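Putting an interval into a long film that wasn't made with one: yes or no?
Film clubs & home screenings

Noemi Sorrentino

Hello everyone, first post after a long while of reading along, so please be kind if this has been covered (I did search, and mostly found arguments about popcorn).

I look after the programme for a little film society in Gralton. We have 42 seats, a decent projector and a screen that only sags a bit on the left, and we show one film a month from autumn through to spring. Our September choice is Draltis, which some of you may have caught on the festival circuit. It's the one about the two sisters who come home to sell their father's ferry and then can't bring themselves to do it. I adored it when I saw it in the city. I cried in the car park afterwards and had to ring my husband.

The trouble is that it runs 144 minutes and it is, let's be fair, not in any hurry. There's a stretch in the middle where the older sister goes through the drawers of the family kitchen and hardly a word is spoken, and I think it's the best thing in the picture. Half my audience will think so too. The other half will be wondering about the toilets.

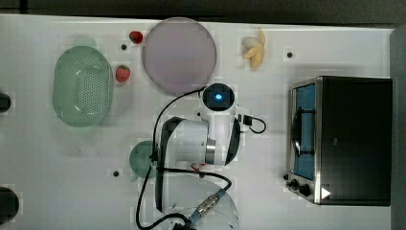
Our usual films come in well under two hours and we've never needed a break. Several members have asked, very politely, whether we could have an interval this time with a cup of tea. I can see their point, as our chairs are not kind. But the director didn't put a break in, and it feels like a cheek to stop somebody's film in the middle of a mood and turn the lights on. If you've done it, where did you stop? How long did you allow? And did anyone complain? I'd also be glad to hear whether I ought to warn people beforehand that it's slow, or if that just puts them in a grump before the titles have rolled.

Thanks in advance, and sorry for going on!

backrow_marg

Welcome, Noemi! What a lovely problem to have. I've seen Draltis twice and I'd gladly go a third time, although my sister walked out at the scene with the ferry inspector and still brings it up at Christmas.

My feeling is no, don't stop it. I know that sounds strict from someone who has needed the loo in every cinema in the state. The thing is that a slow film builds up a kind of credit with you, bit by bit, and if the lights come up you've spent it all on a biscuit. People start talking about the parking. Then you have to sit them down again and they've got to find their way back into those rooms from cold, and I really don't think this one lets you back in easily. The last half hour depends on you having sat there with those women the whole time, getting a little bit bored when they're bored.

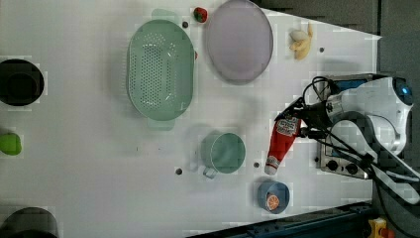
The drawers sequence is where you'd be most tempted to break, and it's the one place I'd beg you to leave alone. So much of it is done by colour and by where your eye is allowed to rest. Everything in that house is washed out and pale, and then there's one bright thing, the younger sister's scarf on the hook, and you can't stop looking at it. It's the way a little red toy strawberry sitting between a mint-green colander and a lavender plate grabs you before anything else on the table does. By the time she finally picks the scarf up you've been staring at it for ages without quite knowing, and it lands like a slap. Put a tea break in front of that and it's just a woman picking up a scarf.

What I'd do is start early. If you normally begin at half past seven, begin at seven, have the tea and cake first while people find their seats, and say in your welcome that there's no interval and that nobody minds if they slip out. Leave a dim light on by the side door. Most people only want to know that they're allowed.

As for warning them, I'd say something warm and short. Tell them you cried in the car park! That's a much better invitation than "it's slow but stick with it", which makes it sound like a tax return.

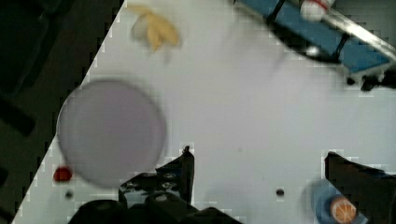

Vittoria Bortolotti

I'm going to disagree, though I enjoyed reading that and I'm with you about the scarf.

We run a similar outfit over in Skaton, and our regulars are mostly past seventy. We held out against intervals for years on just these grounds, that it's the director's film and so on. Then we showed a very long Greek family saga, Panagiotou, all 240 minutes of it, and of course we had to stop somewhere. It was one of the nicest evenings we've ever had. People argued over the sandwiches about whether the uncle had taken the money. A man who'd never said boo to anybody stood up and gave his whole theory. They went back in keener than they'd come out, and I rather think the second half got a better audience because of it.

After that we relaxed a bit, and now anything over two and a quarter hours gets a break. We allow 18 minutes, which looks fussy on the programme, but we tried fifteen and the kettle wasn't up to it, and with twenty they wandered off to look at the noticeboard.

Where you stop matters much more than whether you do. Watch the film through beforehand with a notepad and look for a place where the story takes a breath of its own accord, such as a change of season, a journey or a fade to black. In Draltis I'd go for the moment when the younger sister takes the ferry across on her own and the screen goes dark before the morning. That's a little before the kitchen, if I remember rightly, so you'd have the drawers and the scarf and everything after in one unbroken piece. Fade the sound down by hand if your setup allows, bring the lights up slowly, and when you restart, go back a few seconds so nobody loses the thread.

Do check the terms of your booking too. Some distributors are particular about how a film is presented, and a quick email saves embarrassment. Ours have always said yes, once with a smiley face.

On the warning, I'd print the running time and the words "with interval" and leave it there. Grown-ups can work out the rest.

tonyb

put the interval in. bad chairs beat good films every time. also cushions

Noemi Sorrentino

Oh, thank you all, this is so much more than I hoped for! I'd completely forgotten that fade before the morning, Vittoria, and I went and had another look last night and it does feel like a place to pause. Marg, I'm torn, because everything you say about the scarf is exactly why I booked the thing in the first place. I'll put both cases to the members and write to the distributor in the meantime. And Tony, I've put cushions on the poster.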